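# Bolline Lids & Tubs

Bolline is a growing set of teleoperated episodes for training manipulation policies on everyday containers. We love this stuff – lids are where small errors show up fast, and that makes them great teachers!

**Episodes:** 1242 (662 lid on, 324 lid off, the rest reach-only)
**Views:** 2 per episode, head and wrist
**Contact:** Silvana Evangelista

## Setup

Each episode has one container on a dark tabletop. Start position and angle change between episodes, and so does the clutter farther back. We leave the background alone on purpose, so expect chairs, boxes and daylight.
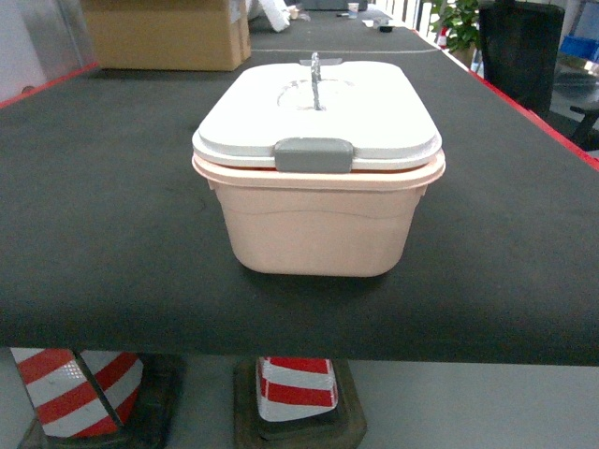

Head view: pink container, lid on, front latch down.

## Labels

Every episode gets a task string, a success flag and a lid state for each frame. Rogério Bezerra wrote the labeling guide, and it's a joy to use. If the lid is out of view, the state is `unknown` – please don't fill it in from neighboring frames.

The wrist view keeps both fingertips in the picture, so you can line up gripper opening with the joint log.
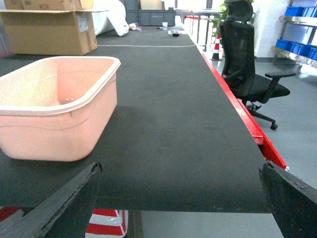
Data card, p. 2

## Known gaps

Tubs often run past the side of the wrist view, as the pink one does here. Glossy bottoms throw small bright spots that confuse our depth estimates. Fixes are very welcome!

Last updated: Wed 22 August

Print this page | E-mail this page

Related items
- Renach gripper logs
- Grotdale tabletop set
- Macedo labeling guide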